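# 4. Where Things Live: Stock, Storage and the Cost of Not Knowing

Every small business has a cupboard it does not talk about. It is usually near the back door. It contains a box of invoices, a fan heater with a suspicious plug, and somewhere between one and nine thousand of whatever the business sells. When the owner is asked how much stock is in there, the answer comes with a confident wave of the hand, and the wave is the only thing about it that is accurate.

This chapter is about that cupboard. In Chapter 3 we followed money as it went out of the door to pay suppliers. We now follow what came back in exchange, and find that goods are in many ways harder to look after than cash. Cash does not go stale. Cash does not come in four shades of green, one of which has been discontinued. You will rarely find a pound coin in the wrong tray and sell it by mistake as a two-pound coin, whereas people who run hardware shops do the equivalent before lunch.

## Opening case: the button shop that sold the same button twice

Satti is a haberdashery on a sloping street in a market town, with a shop downstairs and a mail-order room upstairs. It sells buttons, zips, ribbon, thread and a type of elastic that customers drive a long way to buy. For most of its life it kept its stock records in a red notebook. The notebook was a good one. It listed every line the shop had ever carried, in order of when somebody had first thought to write it down.

The trouble began with the website. Downstairs, a customer would pick up the last card of horn toggles and take it to the till. Upstairs, at more or less the same moment, a second customer would buy the last card of horn toggles from her sofa. Both sales were good sales. Both customers had paid. There remained the question of the toggles.

Satti's first response was to apologise a great deal. Its second was to order more of everything, on the theory that a shop with plenty of stock can't run out. This theory has a long and expensive history. By March the mail-order room was so full that finding a particular ribbon meant moving all the others, and the staff had started to reorder things they already had, since ordering was quicker than looking. The shop was now running out of space, money and horn toggles at once.

We shall return to Satti throughout the chapter. It gets worse before it gets better, which should be a comfort to anyone reading this in their own stockroom.

## What counts as stock?

Beginners tend to think of stock as the things on the shelf with a price on them. Accountants take a wider view, as they do of most things that can be put in a table. For our purposes stock comes in four kinds:

- **Raw materials**: what you buy in order to make something else. Flour, if you are a bakery.
- **Work in progress**: what you have started and not finished. Dough. Also most novels.
- **Finished goods**: what you could sell today if anybody asked.
- **Consumables**: what you use up in the course of trading and never sell. Tape, till rolls, bin bags, tea.

The last of these is the one most often forgotten, and the most likely to stop work altogether. A furniture maker can get by for a week without walnut. Take away the tea and see how far the afternoon goes.

Whether a given object is stock depends on who is holding it and why. A van belonging to a courier is equipment. The same van on a dealer's forecourt is stock. A van that has sat on the forecourt for three years is a **dead line**, and we shall deal with those, unsentimentally, in section 4.6.

## The four costs of a full shelf

It is natural to feel that a full shelf is a sign of health. It looks generous. It looks as though the business is doing well, when it may only mean that the business is doing its buying well and its selling rather less so. A full shelf costs money in four ways.

**The money itself.** Whatever you paid for the goods is now sitting in a room. It can't pay the rent or the wages until somebody buys them.

**The room.** Space has a price, even when you own it. The mail-order room at Satti could have been a workshop, or a second till, or a place for the staff to sit down.

**The spoiling.** Food goes off, fashions change and batteries quietly leak. Ribbon fades on the side nearest the window, so that the first turn of every reel becomes a gift to nobody in particular.

**The looking.** This is the cost that never appears in the accounts. If it takes two minutes to find an item that should take ten seconds, you are paying somebody for a daily treasure hunt. Unlike most treasure hunts, it ends with a zip.

There is also a cost to an *empty* shelf, and a sensible owner has both in mind. A customer who can't get what she came for may wait, may buy something else, or may discover the shop across the road and find that it is perfectly nice. The craft of stock control lies in being wrong in both directions by as little as you can manage.

## A word about containers

Textbooks on this subject tend to hurry past boxes on their way to the formulas. We think this is a mistake. A record can only ever be as good as the place it describes, and in a small firm that place is very often a tub.

Three habits are worth forming early. Give each container one kind of thing and one label, and put the label on the container and never on the lid. (Lids travel. A labelled lid will have moved house by Thursday.) Choose see-through or partly see-through containers for anything people need to check at a glance. And use open or perforated baskets only for goods that don't mind dust and are too big to make a bid for freedom through the holes.

Firms that sell storage will offer you something grander. The Bindix range, which Satti bought in its second year of difficulty, promised a numbered bin for every product. It delivered on this promise. The bins were splendid. What the range could not supply was anyone willing to put the buttons back in them.
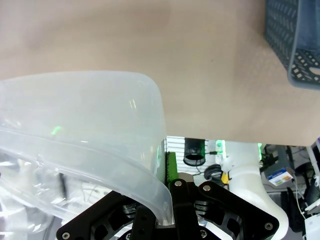
**Figure 4.1** Two everyday storage types: a frosted plastic container and a perforated basket.

## Counting, and why people avoid it

Sooner or later the stock must be counted. The traditional method is the **annual stocktake**, in which the whole staff gives up an evening, counts everything once, disagrees about the zips and goes home with a cold. The result is correct for as long as the shop stays shut.

The alternative is the **rolling count**. You count a few lines each day, so that every line has been checked by the end of the cycle. Carnach, a garden supplies firm we shall meet in section 4.4, works on a 30-day cycle and does its counting before the doors open. It is dull work. It is also short, and dull and short beats dull and long by a margin that requires no formula.

Carnach reports that its records now match its shelves on 99 lines in every hundred. The remaining line is always bamboo canes, and the firm has made its peace with this.

## Before you read on

Choose a cupboard, drawer or shelf that you use every week. Without opening it, write down what you think is inside. Then open it and compare. Note anything you had forgotten, anything you would have bought again, and anything you can't identify at all. Keep the list, as you will need it for the reorder exercise at the end of section 4.2.

## 4.1 Knowing what you have

The simplest stock record has three columns: what came in, what went out, and what is left. Satti's red notebook had only the first.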